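# Stekach sorting bench

We love this bench! A Franka Emika arm, blue open-front bins and a slotted aluminium table, and the whole layout can be changed over before morning tea.
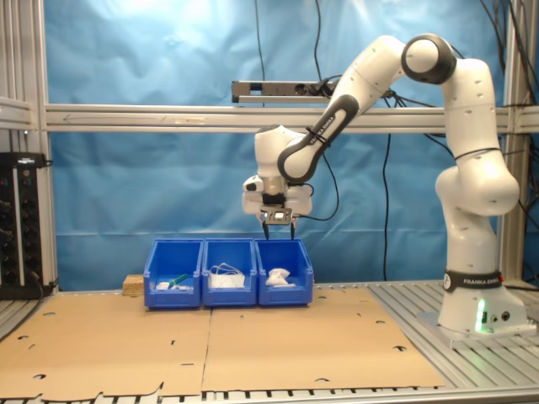

One reader wrote in to say that the cardboard mat outlasted the rubber one on their own Stekach, and was far easier to re-cut when the bins moved.

We re-cut ours in September from a Panagiotou flat sheet, 700 mm wide. Push the bins up tight, rims level, then jog the arm over each one at low speed and check that

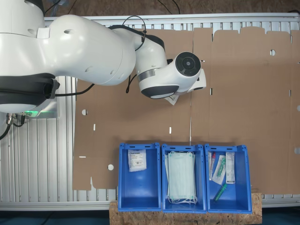
the wrist cable keeps its slack at full reach. If it pulls, loosen the clip and feed a bit more through.

Fingers get wiped every 300 picks with a lint-free cloth. Light packets and paper show up a grubby fingertip sooner than anything else (try it, it's a lovely quick test).

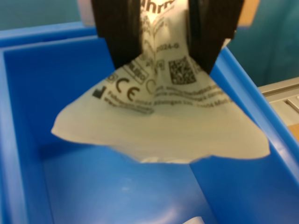

*Stukitine Workshop | Handling Cells Team*

Spare fingertips are Horo part 632, in packs of 12. Re-zero the gripper after fitting them.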